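Home | Kitchen | Laundry | Shed | Money Savers | Contact

Filed under: Takeaway & Delivery Hacks

I used to think ordering in meant the food was somebody else's problem until it landed on my plate. Then I spent a winter working the pass at a little takeaway in Flanovcombe, and now I'm a complete bore about what you should do in those first few minutes after the doorbell goes!

First up, open the containers. All of them, straight away, even if you're waiting on someone to get home. Steam is what kills chips and anything crumbed. If they've already gone limp, give them five minutes in a hot oven on a wire rack – never the microwave, please.

Curries and stews travel much better, so if I'm ordering for a crowd I lean that way. I get a double serve of sauce and bulk it out with whatever veg I've got at home (eggplant is brilliant for this, it soaks up all the flavour).

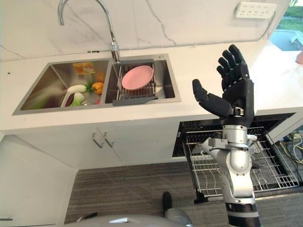 Capsicum, radish and eggplant in the sink.

Radishes are my other trick. Slice them thin, cover with vinegar, a pinch of salt and a pinch of sugar, and they're ready in 16 minutes or so if you're impatient like me. They cut through greasy noodles beautifully, and you can chop the green tops into fried rice.

Then there's the tubs. My mate Farzad Ansari once owned up to 73 of them in one cupboard, and not a lid that fit! I keep a small stack of the same size and recycle the rest on Sunday night. If yours smell of garlic, a paste of bicarb and water left on overnight usually sorts it out.

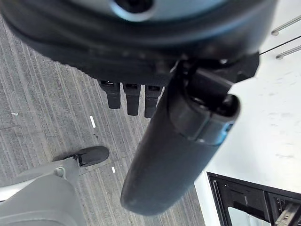 Black fingertips, close up.

Last thing – leftover rice. Spread it out on a tray so it cools quickly, get it into the fridge within the hour, and eat it the next day. Reheat it once only, with a splash of water and a loose lid, until it's steaming right through. Same goes for anything with chicken in it. Naan freezes really well, by the way, so order the extra one.

We use cookies to remember your preferences. Accept | Manage settings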